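I have owned a lot of cleaning caddies, and every one of them became a place where sponges went to die. So when my sister-in-law sent me a link to the Namden method in September, with the words "this is so you," I was not in a generous mood.

The idea, if you haven't run into it, is that you clean with one bucket and one brush per room. No sprays lined up under the sink, no drawer of cloths. You put the bucket on the surface you're cleaning, you take out the brush, you scrub, you put the brush back. There's a 7 day plan. There's a newsletter, too, and I have now unsubscribed from it twice.

My first question was what the bucket is for. If you're scrubbing a tabletop, you need a damp brush and something to wipe up with afterward. Olesia Ivanyshyn, who runs the comments section over there with a firm hand, told me the bucket "gives the brush a home." Fine. A hook also gives a brush a home, and it doesn't take up a corner of the table while I'm trying to get at the corner of the table.
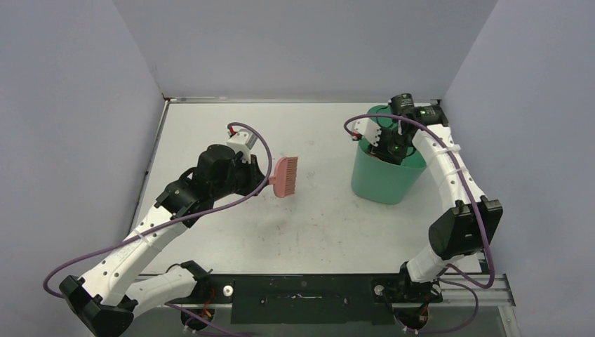 My second problem is with the color thing. You're supposed to assign colors by room so you never mix up the bathroom brush and the kitchen brush. I see the sense in that, I really do. But pink and teal look cheerful together and tell me nothing at all, and by the third day I was standing in the hall trying to remember whether pink meant sink or toilet. I wrote it on the handle with a marker. The marker came off.

Then there are the scuffs. I have a light gray table that has picked up marks over the years, and the plan promises that three minutes of small circles will lift "most everyday marks." It lifted some jelly. The gray streaks are still where they were – I suspect they're in the surface and no brush is going to talk them out of it.

Macario Trujillo wrote to me after my last post to say I was using too much water and not enough patience. Possibly. I tried it his way on the back edge, where crumbs collect, and I'll admit bristles get in there better than a sponge does. That part I'm keeping.

The bucket is on the porch now with clothespins in it.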